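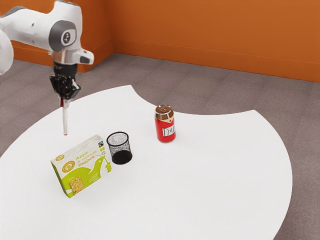
Unit 4: Trademarks and how they are lost

A trademark tells buyers who made a product. It can be a word, a logo, a shape or even a sound. Copyright runs out after a set term, but a trademark can last as long as the owner keeps using it and renews it on time.

How strong is the mark?
Made-up words such as Plarkora get the most protection. Ordinary words used in an unrelated way come next. Words that only describe the goods get little or none until buyers link them to one seller.
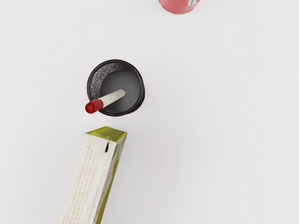 Two ways to lose a mark:
Abandonment – the owner stops using it and does not plan to start again.
Generic use – the public begins to use the name for the whole type of product.

Class problem (Ngân Quách's section)
Fosora sells desk lamps under the name Arthur. Teneck begins selling Arthur garden hoses in 50 stores. Would buyers think the two come from the same company? Write up to 600 words. Bring a printed copy – Ka-ming Ko's section will trade papers with ours.

Reading for next time: course packet, page 41 to the end of the chapter.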